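Flusto Planner, Year Plan: A Review From the Person Who Signs for It

Three of us wanted a robot. One of us had a budget. That is how I came to spend a good part of the spring with Flusto Planner, a simulation package sold to people who are thinking about buying a two-armed mobile machine and would like to find out whether it fits in the room before the crate arrives.

Some background on our room. Nirkdale is a small guest house with 6 bedrooms, none of them designed by anyone who owned a tape measure. Housekeeping is the biggest line in our running costs after heating, and my business partner, Eirini Kontogiannis, came back from a trade show in 2024 convinced that bed making was about to be automated. I said it would be cheaper to simulate it first. She said fine, you do it, and that was the whole of our procurement process.

The year plan costs $2132. There is also a pay-as-you-go option at $145 a month, and I would urge you to take it, for reasons that will become plain when we get to the refund policy.

Setup took me an afternoon and Güven Dursun, who does our networking, an evening. You pick a room template, stretch it to your own measurements, choose a robot from the catalog and drop it in. The furniture library is decent if your taste runs to plain. I found a wooden bed close enough to ours, gave it a blue blanket and put a picture on the wall, which served no budgeting purpose at all but made me feel at home.
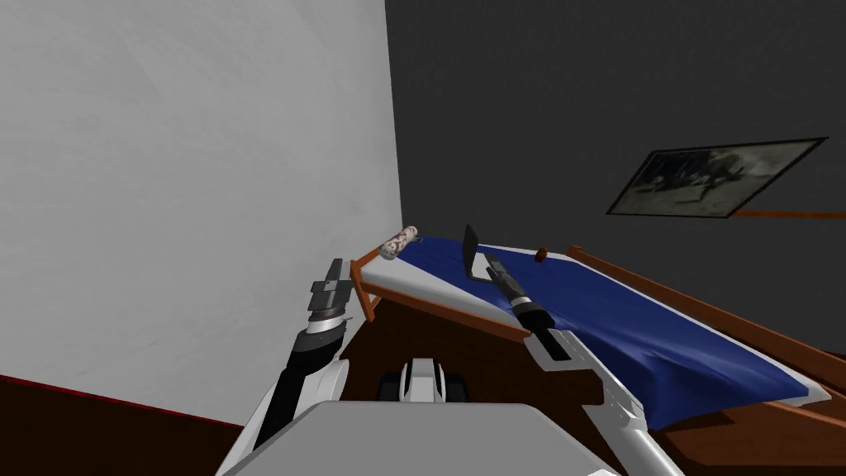
What the software does well is reach. I had been comparing machines by arm length on the spec sheets, like an amateur. Flusto lets you park the base where it would really have to stand, and then you learn what the wardrobe thinks of your plan. Two of the models on our shortlist dropped out in the first week. The Karras, which I had more or less promised to Eirini, needed a turning space our back bedrooms don't have. Finding that out on a screen saved us a delivery charge and possibly a door frame.

What it does badly is cloth. Blankets behave, in the sense that they mostly stay where you put them, and ours never have. I asked support whether I could trust the bed-making times for a budget. Sotiris Giannakopoulos on their help desk was polite and quick, and told me to treat them as a best case. I would have liked that sentence printed on the cost report, which gives its payback period to the day.

The cost report needs a warning of its own. It leaves out service visits, spare grippers and insurance unless you open a second tab and type them in yourself. With that tab filled in, our payback went from cheerful to sometime after my retirement.

Exporting is fine. The PDF looks expensive – our bank manager liked it very much – and the spreadsheet opens without complaint. Saved rooms can be shared, though the viewer logs you out if you stop to make coffee.

As for the refund, there isn't one on the year plan after the first login. I logged in to find the refund policy.

Would I buy it again? By the month, yes, for two months, with a tape measure and a list of questions ready. We are not getting a robot this year. Eirini has asked me to rerun the numbers in May with the smaller Lalano base, and as the license is paid for, I suppose I will.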